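Wedge pads, week two

Nov 12, 2024

I said in the last post that I would stop changing the fingertips and get on with the camera. I didn't. The new wedge pads arrived from Bogumił Lis and they were too easy to fit, so the camera has waited another week.

For anyone new, I have been comparing two sets of fingers on the hand-held gripper. The first set, which I call the Edo fingers because that was the folder name on the drive, are straight, with a flat rubber strip down the inside. The second set have curved outer links and wedge-shaped pads that angle in toward each other. Both sets go on the same body and use the same trigger, so I can swap them over on the bench without touching the calibration.

The job I care about is bedding. Sheet corners, pillowcases, the hem of a doona cover. Rigid objects have been fine with nearly everything I've tried, and I'm a bit bored of picking up mugs. Cloth on a soft surface is harder. You push down to get under the fabric, the surface gives, and the fingers close on nothing.

I ran 75 grasps with each set over two evenings. Every grasp started with the fingers fully open and ended with the fabric held clear of the surface for five seconds, or not. Renata Kalinowski called out the results and I wrote them down afterwards from the recording, which was slower but meant I could check the ones we disagreed on. There were seven of those. We threw them out and redid them.
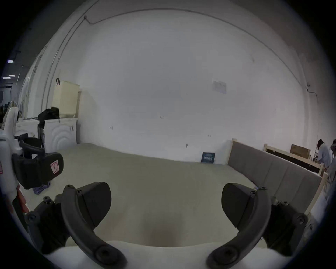

Issue 7

The wedge pads did better. The thin leading edge gets under a fold without needing much push, and the angle means the tips meet first, then the rest of the pad follows. With the flat strips I had to come in almost square to the fabric, and on a mattress that is hard to judge from the wrist camera. Out of the 75, the wedges held 61 and the Edo fingers held 44. Small test, one operator, one sort of sheet. I wouldn't lean on those numbers much.

What the wedges don't do well is thick edges. A folded quilt wants to spread the tips, and once they spread the pads only touch along a narrow band. Tobias Mercado thinks a softer backing would fix it. I think the links are flexing at the pivots. I tightened the screws and it improved for a while and then got worse again, so I'll put threadlocker on them before the next run and see who's right.

View from the camera is the other thing. The curved links bow outward, so with the gripper fully open they take up a good bit of the lower image. That leaves a clear view between the fingers, which is where I want it, but anything just outside the tips is hidden until you move. The straight fingers hide less. A wider lens would help and I have a Tullari one on the shelf that I haven't mounted. The thread on the mount is wrong and the adaptor has been on order for ages.

Someone asked about weight. I haven't weighed the finger sets separately. The whole tool feels the same in the hand with either set on, and my forearm was sore after both evenings.

Controller settings were unchanged from last time, except that I dropped the closing speed to stop the tips bouncing off each other. The logging still goes through Grokska and it still drops the odd frame when the laptop is on battery. Plug it in.

Next up is pillowcases, then the adaptor if it turns up. Thanasis Sotiropoulos has offered to be second operator, so I'll have a comparison that isn't only my own wrist. If you've tried a softer backing under a hard pad, leave a comment and tell me what you used.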